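Search this site Go
Home Meetings Minutes Notices Contact
Category: Automation Working Group / Minutes

Minutes of the Automation Working Group
Dec 14, 2018, Gronville office

1. Previous minutes
Approved with one correction. The August minutes gave the Paredes floor trial as complete. It was suspended.

2. Shop-floor chores
Witcombe reported on bin sorting at the Gronville plant. Over 1778 picks, the cell needed a person to step in 763 times. Most stops were parts lying against a bin wall. The group agreed that the cell can't be left to run a shift unattended. Witcombe will rerun with the bins half full and report the same two figures.

Floor sweeping was not discussed. The Paredes trial has no restart date.

3. Household chores
Bedico presented its simulated tidying work. The task under review is clearing a desk or table: pick up a marker and put it in the mesh cup, with other items left standing. The work is in simulation only. No claim was made for a real kitchen or office.

Points raised:
- Thin items lying flat remain harder than upright ones. Fingertip clearance at the table surface is the main concern.
- Glassware close to the target needs a wider approach margin than the planner now allows.
- Strong wood grain and surface glare should stay in the test set. Members objected to plain gray tables as too easy.
- A release above the cup is to be scored separately from a release inside it.

Simulated table, marker task:

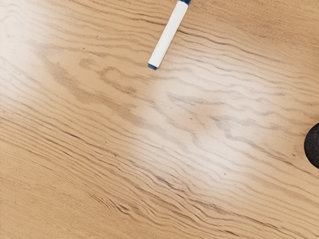
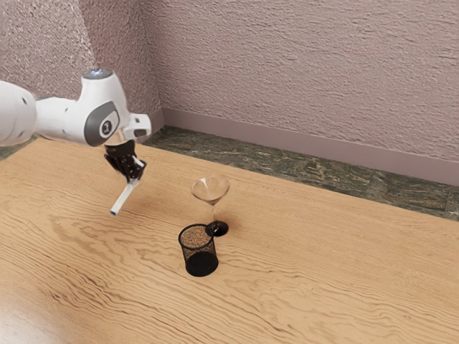 Bedico asked for 600 further runs before any figure is published. Agreed. Runs are to be logged with the start position of every item, and a knocked glass counts as a failure even when the marker ends up in the cup.

A member asked if the group could now tell the public that machines can tidy a table. The view of the meeting was no. The wording on the website stays at "under test."

4. Budget
The request for 2 additional workstations was deferred to the next meeting, pending a written quote.

5. Actions
Witcombe: rerun bin sorting, half-full bins.
Bedico: further runs, revised approach margin.
Paredes: written status of the floor trial.

Meeting closed with no other business.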